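Culto sorting pack — worth the money or not?
Bench & Arm forum > Kit reviews
16 replies

**wobblejoint**
Right, been putting this off. We've had the Culto sorting pack on trial at Cindevdale since the start of November and I said I'd report back. Quick one as I'm off out in a minute.

For anyone who missed the other thread, Culto is the add-on Nosow sell for two-armed machines. You get the grasp software, the label reader and a support line. You write the name of the group next to each basket, in normal handwriting, and it works out what goes where. No code, no stickers. We used a marker straight on the desk, "fruits" one side and "office supplies" the other.

Setup took us 11 minutes the second time. First time was most of a morning, becuase the hand calibration kept dropping out and the manual is no help at all.
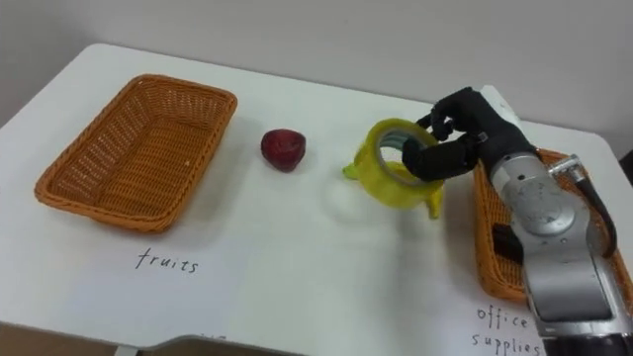
Grasp choice is the bit I'd pay for. It goes for holes and handles before it tries to squeeze anything, so rolls of tape are easy work now. Our old setup used to pinch them flat across the outside and drop half. Soft stuff it's slower on. Shiny stuff it dithers over.

Ran 100 picks on Sunday, mixed bits, nothing heavy. 9 went wrong. Most of those were bad picks, not bad sorting, so the label side is pretty solid.

More later.

**gantry_gran**
9 in 100 is not solid!! I'd send it back. We had Rotich in before Christmas last year and it was well under that, same sort of items.

**wobblejoint**
Rotich wanted printed tags on everything though? And a fixed camera position you couldn't shift without calling them out. Different animal.

**gantry_gran**
Printed tags take two seconds. I'd take tags over picking things up off the floor all day.

**mudlark77**
Depends what it's for. Shop counter, no. Messing about with household bits and learning what works, fine by me. What's it like on handwriting? Mine's dreadful.

**wobblejoint**
Mine too and it coped. Joined-up was iffy. It does need the words near the basket, put them too far off and it just sits there waiting.

Second lot of notes, as promised. Moved the baskets about to see if it would keep up. One at the back, one at the front, machine stood at the end of the desk so it had to reach. Nosow say you can shift things whenever you like — mostly true, but do it between runs. Do it mid-run and it heads for the old spot first, then has a think.

Reach is decent. Back of the desk was no bother, arm nearly straight out.

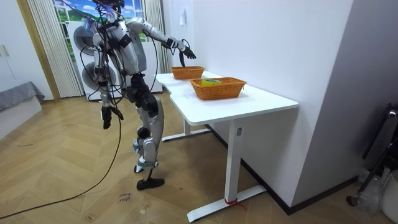

Cables are still the weak point, and that's with any of these packs. Leave plenty of slack before you start and walk the full reach by hand once. The manual gives this one line on page 16, should be page one in big letters.

Support has been good, I'll give them that. Rang twice, got a person both times, second one knew what I was on about.

**flatpackfred**
What happens if you give it something that fits neither label?

**wobblejoint**
Leaves it where it is. You can set a "dunno" basket but we haven't tried it yet.

**flatpackfred**
That's better than Rotich then, ours chucked anything odd in the nearest one.

**gantry_gran**
There's a setting for that Fred. Has been for ages.

**flatpackfred**
Well where is it

**gantry_gran**
Under sorting, then "unknown items", untick the top box.

**mudlark77**
Does the pack carry on working when the trial ends or does it lock you out? Nosow's page is as clear as mud.

**wobblejoint**
Grasping stays, label reading stops unless you pay. Bit cheeky. That's my main moan with it, the label reading is the whole point. If they did a one-off price I'd buy it tomorrow. As a monthly thing I'm on the fence, will probaly ask for another few weeks and run the soft items again.

**gantry_gran**
Monthly?? No chance.

Shares: 9
Comments (3)

**tinribs**
Useful, ta. Was about to order. Will ask about the one-off price first.

**old_solder**
Page 16 is right, I snagged a cable on day one and never got that far in the manual.

**kettle_on**
Anyone tried it with wire baskets? Ours are all wire and I'd rather not buy new ones.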